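Gripper Trials at the Cellham Bench: Questions We Keep Getting

Last updated 6/5/22 by Declan Rutherford
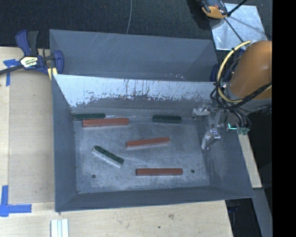

What are you testing?

Two grippers on one arm. The first is the Vandar, a plain parallel gripper with metal fingers. The second is the Leinonen, which costs a good deal more and comes with a brochure full of the word "adaptive." The job is bin picking: take bar-shaped blocks out of one compartment of a sheet-metal container and put them in the other. Both grippers get the same arm, the same blocks and the same controller settings, apart from the finger limits each maker insists on.

Why blocks? Nobody ships blocks.

True. But a bar lying flat on a metal floor is a harder pick than it sounds, and it is easy to tell whether the gripper got it. We tried soft goods back in November and spent most of our time arguing over what counted as a grasp. With a block, you either have it or you don't.

The reddish-brown and green ones go in together. Color matters to the camera software and makes no difference to the fingers, so if one color keeps getting left behind, I look at the vision side first.

Does the Leinonen do better?

On blocks out in the open, I can't tell them apart, and I have tried. Up against a wall or the base of the divider, the Leinonen wins some picks the Vandar gives up on. Whether that is worth the price depends on how often your parts end up against a wall. The sales rep's answer was "always." Mine would be to go and look in your own bins for a week.

How many picks in a run?

A run is 42 attempts. An attempt ends when a block is released over the far compartment, or when the arm has tried the same block three times and come away with nothing. We do two runs per gripper before changing anything. That is a small sample, and I would not bet a purchase order on a gap of one or two picks. I've seen vendors do exactly that in their slides.

Why is the container clamped down?

An early set of runs was done with it loose, and those results went in the trash. The fingers push on the walls more than you'd think, and a container that creeps a little with each push will make a good gripper look bad by the end of the run. There is blue tape on the table too, so we can check the position by eye. Clamp first, then calibrate. People do it the other way around and then write to me about it.

Shouldn't you line the metal? It's all scratched.

We've been asked to, by Leinonen among others. I said no. A foam liner lifts the block and gives under the fingertips, and suddenly everyone's gripper is great. Bare metal with scuffs and shiny patches is closer to what people have on their own floors. It is also rough on cameras, and I'd like to know about that before I buy one.

Which camera is it?

A fixed one beside or above the workspace. We had a second camera on the wrist for a while and took it off. It gave nicer close views, but the extra cable snagged, and I couldn't see an improvement in the pick results that I trusted. If you have numbers that say otherwise, send them, along with the failed attempts.

What about cables and hoses in general?

Underrated as a problem. The arm carries a thick hose and a bundle of black cables, and they swing when it turns. Leave slack for the farthest reach, then run the whole path slowly by hand before you let the controller have it. I have lost more afternoons to a tugged connector than to bad grasps.

Is the Flavix controller as fast as they claim?

It is fast between picks. The last bit of the approach, down to the floor of the container, has to be slow whatever controller you use, so the headline speed tells you very little about this job. Setup was decent. The manual says two hours; it took me three, and I had done it before. The auto-tune is another matter – I ran it twice on the same arm and got two different answers. We tune by hand now.

Can I see the raw results?

Yes, if you ask. You get every attempt, including the ones where the fingers closed on nothing. Please don't quote the success rate without saying which gripper, which run and how the blocks were laid out.

Did any of the makers pay for this?

No. Vandar sold us theirs at the list price. The Leinonen is on loan and goes back when we're done, and they don't get to read this page before you do.

So which one should I buy?

I don't know your parts. If they are rigid, not too heavy and mostly clear of the walls, start with the cheaper gripper and spend what you save on spare fingers. If a rep tells you the expensive one will handle anything, ask to bring a box of your own parts to the demo and watch what happens to the ones in the corners.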